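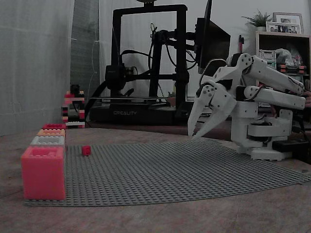
Gray baseplate with the one red brick on it, big blocks down the left side, tall tower at the back by the wall.

Vustevden Brick Club — minutes, 10/12/24

Present: Lurdes Henriques (chair), Knut Reuter, Elin Eynon, Bleddyn Griffiths. Ynyr James late, came in during item 2.

1. Last minutes. Agreed. Knut's name spelled wrong again, fixed.

2. Baseplates. Gray one is curling at the far edge and lifting at a corner. Bleddyn tried books on it overnight, no change. Elin says warm water and a flat tray, will try it on a spare first. Two new ones from Sabbagh would be $18 — leave till we see how Elin gets on.

3. Big blocks. Keep the large ones seperate from the small studs, they keep ending up in the same tub. Lurdes to bring lidded boxes. Pink-red see-through one stays with the large set.

4. Tower. Red, black, white, pink so far. Ynyr wants to go taller, Knut wants it moved away from the curtain before anyone adds to it. Long discussion. Moved first, then taller. Black piece stays on top.

5. Display at Cindow Hall. 7 tables offered, we need four. Elin to write back this week. Need 200 more small bricks for the street layout, red mostly. Ynyr to ask his cousin.

6. Money. $59 in the tin. Knut has the reciept for the tubs, to be paid back.

AOB — lights in the back room flickering again, Bleddyn to call.

Next meeting end of October, Lurdes to confirm day.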